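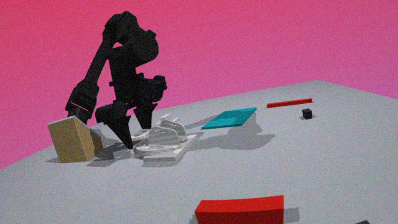

Simulated arm over the table, with the tan box, the clear pieces and the teal tile.

Open day checklist, simulation demo, Otside
Checked by: Latifa Belhaj
Date: 11 September 2021
Room: 6, Clutley building

1. Walkway from door to screen clear. Yes. Bags to go under the back bench.
2. Cables taped down. Partly. The run to the projector is done, the one to the speaker is loose near the wall. Tape it before doors open.
3. Screen stand locked. Yes, both wheels.
4. Visitor limit on door. The sign says 110, which is the figure for the hall. Replace.
5. Fire exit unlocked and lit. Yes.
6. Demo starts from the saved layout. Yes. Mohammed-Awal ran it twice with me watching.

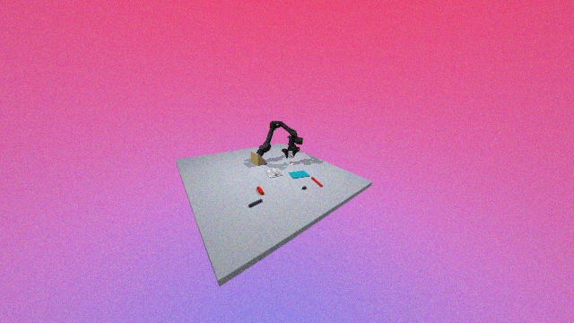

7. Pause key labelled. No. Presenters know it but a stand-in would not. Label needed.
8. Presenter explains that the arm is simulated. Yes, in the opening talk. Please say it again for people who come in late, as the next stop is the real Hsueh cell and the barrier rules there are different.
9. Background colours comfortable on the big screen. The pink is strong with the lights off. Keep the rear lights on.
10. Sound level. Fine at the front, not checked at the back.

Items 2, 4 and 7 to be closed by Mohammed-Awal Ayaaba. Item 10 still open. Spare tape is in cupboard 201.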